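Reshma Chauke
22/11/2018

Heating has been on in the apartment since October, so it's time for the yearly humidity thread. Mostly notes to myself. Numbers where I have them. 1/11

Relative humidity is a ratio. Bring in outside air at 32 F and 80 percent, warm it to 70 F, add no water, and it ends up near 20 percent. The heater isn't removing any moisture. The air can just hold a lot more of it. 2/11

So the two things that matter are the outside dew point and how fast the place leaks. If you want one number from a weather site, take the dew point. The outside RH figure is close to useless indoors. 3/11

I logged one sensor from the first day of heating until last night. 2621 readings, 34 of them thrown out from when the battery was dying and it kept reporting 99 percent. 4/11

The sensor is a Zorero, the cheap one with the clip. Checked it with the salt test: table salt, enough water to make a slush, sealed jar, leave it overnight. It should read 75. Mine read 71. I add four and move on. One point doesn't tell you if the error is the same at the dry end, but it beats trusting the sticker. 5/11

Placement changes the reading more than the brand does. Outside wall reads high, above the radiator reads low. Mine is on an inside wall at chest height, out of the sun. Moving it to the window sill was worth nine points in the same hour. 6/11

Wood follows all of this slowly. It shrinks across the grain and hardly at all along it. For flat-sawn boards the usual rule is 1 percent of width for every 4 percent change in moisture content. Note that's moisture content of the wood, a different number from room RH. 7/11

Worked case: the tabletop is 254 mm per board. Going from 10 to 6 percent, each board loses about 2.5 mm. If it's screwed down hard along both edges, that has to come out somewhere, and it comes out as a crack. Slotted holes fix it. 8/11

Doors and drawers are the reverse problem. Whatever sticks in August will be loose now. Don't plane it in August. Wait for a dry month, measure the gap, then decide. I planed the closet door two summers ago and it has rattled every winter since. 9/11

Paper moves faster than wood and in both directions, though not by the same amount. Anything papered over a lattice can go slack in damp weather and tighten up when it dries. Leave a sagging sheet alone for a week of heating before you redo it. 10/11

Humidifier is a Murance, evaporative type, so no white dust. It used 371 ml overnight with the bedroom door shut and the reading went from 28 to 36. With the door open it barely moved - the hallway eats it. I'm stopping at 40 because the windows start to sweat above that. 11/11

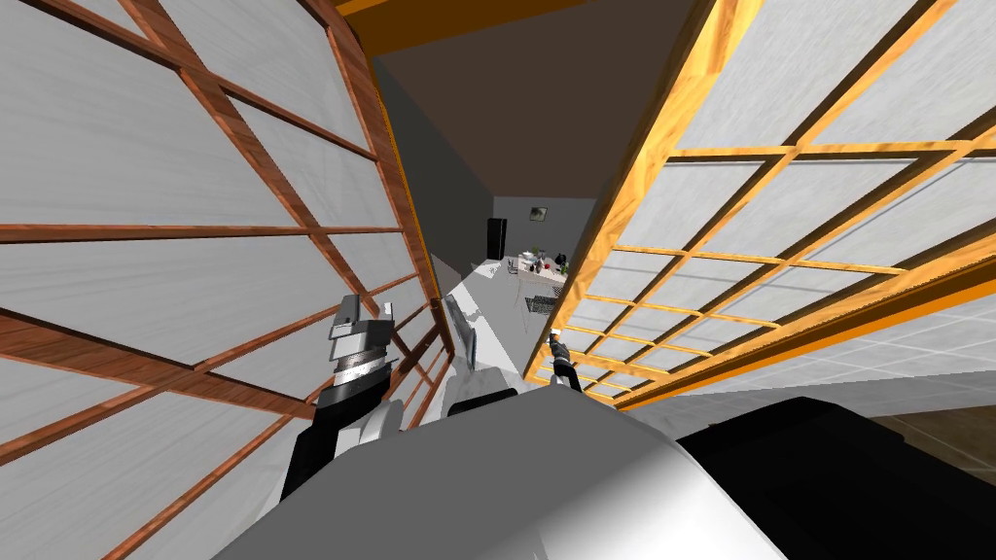
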